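Sorting the screws and bits drawer (finally)

Mon 7 June

I gave up a whole wet bank holiday in May to the drawer under my workbench, and I'm still pleased with it, so you're getting a page about it. 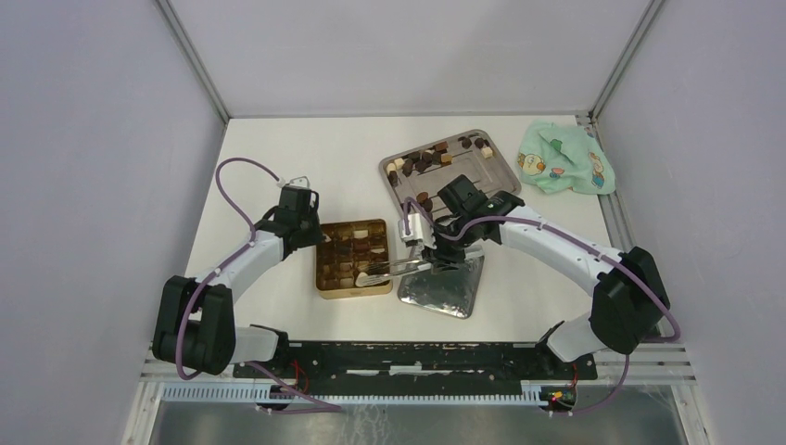
My old system was jam jars. Lovely to look at, hopeless when you want one particular washer and have to tip the lot out on the bench. I'd also been keeping every spare screw from every flat-pack since we moved to Didton, and that adds up – I weighed a few of the jars on the kitchen scales and one came to 262 g of nothing but bent hooks!

Start by clearing a decent bit of table and putting an old towel down. Screws roll, and the towel stops them. Tip out one jar at a time. If you do them all at once you'll lose heart by teatime (I did, the first time round, and scooped everything back in).

Sort by what you use things for. I tried going by length and it was a disaster, as I never know what length I want until I'm holding it. Now I have picture hanging, hinges and handles, outdoor stuff, and a big section for wall plugs with their matching screws. Much better.

Keep a magnet in a sandwich bag for the last bits of grit and tacks. Turn the bag inside out over a tub and they all drop off.

For labels, masking tape and a pencil will do. I bought a fancy label printer from Tariseo a while back and the labels peeled off within a week in my cold garage, whereas the tape is still hanging on.

Anything rusty goes in a tin for the metal skip at Uvell tip. Brass I keep, even the ugly ones.

A teaspoon of dry rice in a twist of cloth goes in the corner of each drawer for the damp. I change mine every 3 months, or when I remember.

Next job is the paint shelf, and I'm dreading it.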